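How a School Plans to Buy a Robot Arm

Robots cost money, just like desks, books, and basketballs. Before a school or a library gets one, people have to make a plan. The plan says what the robot will do, what else it needs, and how much everything costs. A plan for money is called a budget.

Start with the job

The first question is "What do we want it to do?" A robot that lifts car doors is huge. A robot that picks up small blocks can sit on a table.

The town library in Urndale wanted an arm for its science room. The job they wrote down was short: pick up a puzzle piece and put it in the right hole. You may think that is easy. You have been doing it since you were a toddler. A robot has to find the piece, reach it, close its fingers just enough, and let go in the right place.

Because the job is small, the work space can be small too. A table, a wall behind it, and a puzzle are a good start.

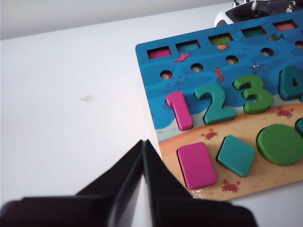
Two black gripper fingers near a wooden puzzle board with an ocean and a beach on it.

The arm is only part of the price

Many people think you buy the arm and you are done. It is more like getting a dog. You also need a leash, a bowl, and food.

Urndale's list had these things on it:

Arm, with its cables
Gripper (the robot's fingers)
Two cameras
A sturdy table
Wooden puzzles
Spare parts
Money for repairs

The library looked at two arms. One was the Skeria, and the other was the Ternell. The Skeria cost less, but the gripper was sold separately for $919. The Ternell came with a gripper in the box. When you compare prices, add up everything you need first. Then compare the totals.

Pick fingers that fit the job

A gripper can have two fingers, three fingers, or even a suction cup. Two fingers work well for blocks with flat sides. Some fingers have a pad on the inside to help them hold on. Pads wear down, the way the bottoms of your sneakers do, so they belong on the spare parts list. Urndale planned for 7 sets of pads a year.

You should also think about the pieces. A square has straight sides that are easy to pinch. A star or a cross has points and corners, and the fingers have to come in at the right angle. It helps to buy puzzles with both easy and hard shapes - that way you don't need new ones as soon as the robot gets better. 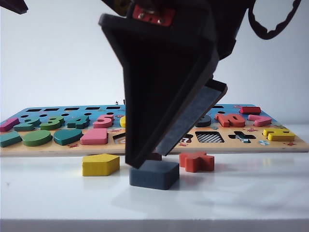 The gripper at a dark blue square, with a yellow piece and a red-orange piece on either side.

Things that wear out or get lost

Small wooden pieces roll under shelves. Cables bend many times and can break inside where you can't see it. The store that sold the library its puzzles, Mäkelä, also sells single pieces, so one missing number does not mean buying a whole new board. The library set aside $19 a month for lost pieces.

Waiting is part of the plan

A robot may not come right away. The Urndale order was expected to take about 13 weeks. The library used that time to pick a spot near a wall outlet and to write safety rules, such as keeping hands off the table while the arm is moving.

Try it yourself

Think of one small job for a robot arm at your school. Write down the job, then list everything the robot would need to do it. Put a star next to anything that will wear out. Ask a grown-up to help you look up prices, and add them together.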